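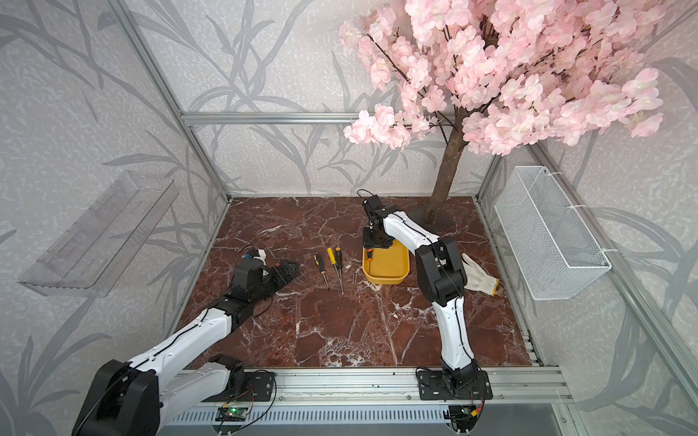 Lutfa Mollah wants to know why anyone would put tools on marble when a perfectly good shed exists. Fair question, Lutfa. The shed is full of the previous shed.

---

So, tool tidying, the thread. My system until this month was one drawer that opened 2 inches and then thought better of it.

---

New system: a yellow plastic tray. Screwdrivers go in the tray. Screwdrivers come out of the tray. I've seen worse ideas get their own television series.

---

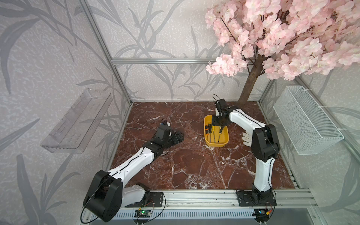

The other rule is handles all the same way round. I keep this rule for other people.

---

Gloves don't get a home yet. I've tried them in the tray and they just lie on top of everything like a cat on a newspaper.

---

Piyumi Karunaratne suggests a mesh basket on the wall for them. Annoyingly sensible. Will pretend I thought of it by December.

---

On marble generally: dark red with white veins is lovely to look at and hopeless for finding a dropped screw. I have spent whole evenings stroking a vein.

---
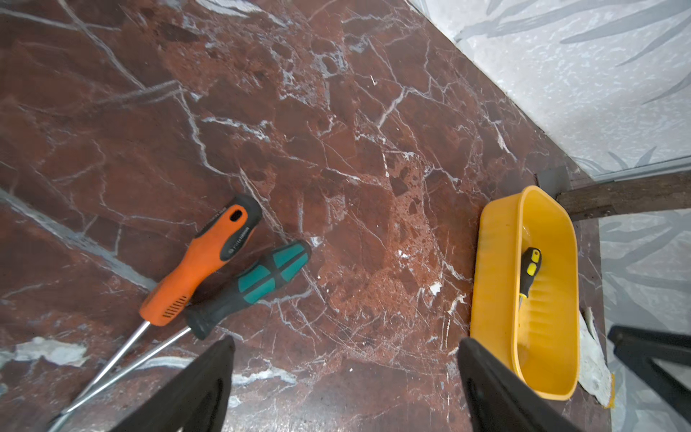
Which is also my argument for loud handles. Orange, green, yellow, I don't care if they clash. Buy a tasteful grey screwdriver and you'll be buying it again.

---

Knives are still under discussion. Dušan Krajčí says they should never share with screwdrivers. Dušan keeps his in a biscuit tin with the biscuits.

---

Anyway, the old drawer now opens all the way. It's got takeaway menus in it.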